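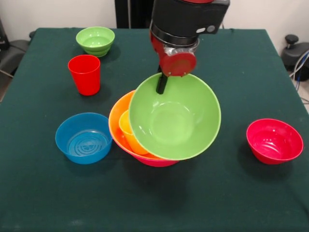 Rakell Owners' Club, Grendovness Branch: Kitchen and Picnic Section

4. Washing up with the Pritham folding water heater

Read section 3 first. If you skipped it, the gas is probably still off, and you will spend a long while pressing the button in step 3.

1. Stand the heater on level ground, 600 mm clear of the awning wall. The Rakell awning is flame resistant, a phrase best left untested.
2. Fill the tank to the lower line. The upper line is for the larger model, which shares our tank and nothing else.
3. Turn the dial to LOW and hold the button down for 20 seconds. Let go slowly.
4. Wait for the green light. In October, in a Grendovness wind, make tea on something else.
5. Draw off hot water from the tap at the front. The tap at the back is a drain, as several pairs of shoes can confirm.

CAUTION: Never move the heater with water in it. The handle is there for carrying it empty.

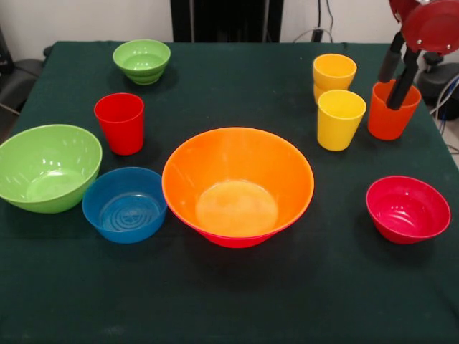

6. Wash cups first, then bowls, then anything that has had curry in it. Plastic stains, and it has a long memory.
7. When finished, turn the dial to OFF, shut the gas at the bottle and let the tank cool before draining.

Note: The Van Acker hose fits, but only with the grey washer. The black washer in the same bag fits nothing we own.

If the red light flashes, the tank is low. If both lights flash, see section 9, and bring the torch.

Last revised Saturday, January 25, 2020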